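The Basket Is Doing Nothing, and I Would Like to Defend It

A few weeks ago I gave in and bought a tray from Flesier, the storage people, who will sell you a container for anything you own and several things you don't. The tray came with a leaflet. The leaflet said that every surface in the home should have "a landing zone," and that a landing zone without an assigned purpose was clutter in waiting. I read this standing up, next to a pile of mail I had landed there in April.

I have no quarrel with the mail-tray school of thought as such. People who know where their scissors are tend to live calmer lives than mine. My quarrel is with the idea that a container must always be containing. Go into any of the tidy-living shops, and the one in Rosthorpe is as bad as the rest, and you will not find a basket for sale that is simply a basket. It is a bread basket, or a guest-towel basket, or a basket for the remotes. It has a little tag to say so. The poor thing has a career before it has left the store.

The basket in our house has no career. It is woven, orangey brown, with a braided rim, and it has spent most of its life on a white table with nothing in it. 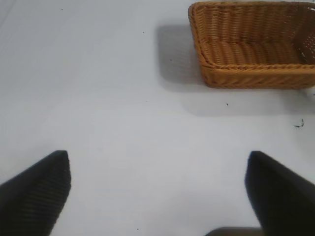
Visitors find this hard to bear. They will put up with a broken doorbell and a chair you can't lean back in, but an empty basket sends them looking for fruit. One of them asked what it was for, and I said it was for putting things in. She asked what things. I said none at present, and she looked at me the way you look at somebody who keeps a leash and no dog.

Of course I have tried. For 2 weeks it held lemons, because magazines hold that a household with lemons on display is a household in order. We don't use many lemons. They went hard, then they went a color, and then I was a person who owned an orderly display of old lemons. After that it held keys, which worked beautifully until it also held batteries, a dead pen, the instructions to a fan and a birthday card I had failed to send. I was back to owning a drawer, only now the drawer was on the table and had no front.

This is what I hold against the landing zone. Give a thing a place to land and more things come down. I once read a column in the Sosstead newsletter by a woman who claimed to have cleared 400 objects from her hallway by adding baskets. She was very proud. I would only ask what is in the baskets.

So mine stays empty, and I have become strict about it. Odds and ends may sit on the table if they must. They may not go in. There was a small pink cone there the other day, and I can't tell you what it was doing in my life, but it was out in the open where I could be annoyed by it. In the basket it would have been safe until we moved.

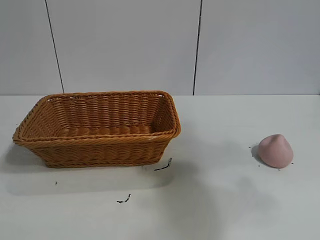
The basket, unemployed, with the pink cone at a respectful distance.

I'll admit that the system has costs. An empty basket takes up just as much table as a full one, and it does not wipe itself. It also gives the rest of the surface nowhere to hide. Once there is only a basket to look at, you start to see every black crumb and speck for what it is, which is housework. A good thick layer of mail would have spared me that.

The tray from Flesier, meanwhile, is doing exactly what it was hired to do. It went by the door and it filled up in 6 days. The leaflet is in there somewhere, under a catalog, and so is a coupon for 2 more trays. I am told they stack.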